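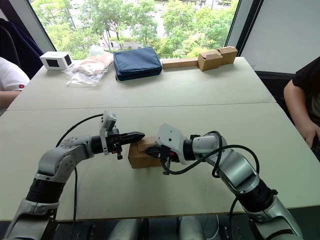 Villca Twin-Arm Bench Kit, Drumside Workshop Build

The Villca Twin-Arm Bench Kit is a two-arm manipulation setup intended for home builders and shared workshops. It is based on the build assembled at the Drumside workshop and is supplied as parts, brackets and printed instructions. Arms are not included in the base kit. See Compatibility.

Both arms mount below the table front and reach in over the near half of the surface. Each wrist carries a black parallel-jaw gripper and a white camera bracket. The brackets are not interchangeable: the left is a flat upright plate, the right is angled. Fit them as marked.

Overhead view is handled separately by the head camera post, which clamps to the base rail between the two shoulders. Post height is adjustable in 2 mm steps.

Wrist cameras and cabling
Cables run outside the arm housings. Leave enough slack at the elbow and wrist for a full turn in either direction. Loose loops are normal and are preferred to tight ties, which pull on the connector when the forearm rotates. Keep the lowest loop clear of the table edge. A spare wrist harness is included.

Work surface
Any flat, light-colored table will do. Two tables pushed together are acceptable if the tops are level. Place the seam outside the shared reach of the arms, or box edges will catch on it. Matte tops give fewer tracking errors than gloss.

Handling small cartons
The supplied program set covers pick, hold, hand over and square up. Small brown cardboard boxes are the standard test item. For hand over, one gripper holds a side face while the other approaches from above the opposite edge. Set grip force low for unsealed boxes - the side walls bow before the force limit trips.

Specifications
Rail length: 372 mm
Wrist brackets: 2 (left flat, right angled)
Harness sets: 2, plus one spare wrist harness
Saved positions per arm: 200
Program slots: 7
Controller: Cinex bench controller, sold separately

Compatibility
The rail pattern matches the Gorkeo light arm. Other arms need an adapter plate. Check the shoulder bolt circle before ordering.

Build notes
Chae-won Seok wrote the assembly sheet and maintains the program set. Revision dated 31st January replaces the September sheet and corrects the left bracket orientation. Kits shipped with the older sheet contain the same hardware, so only the drawing needs replacing.

Lead time varies with bracket stock. Returned rails are accepted if undrilled.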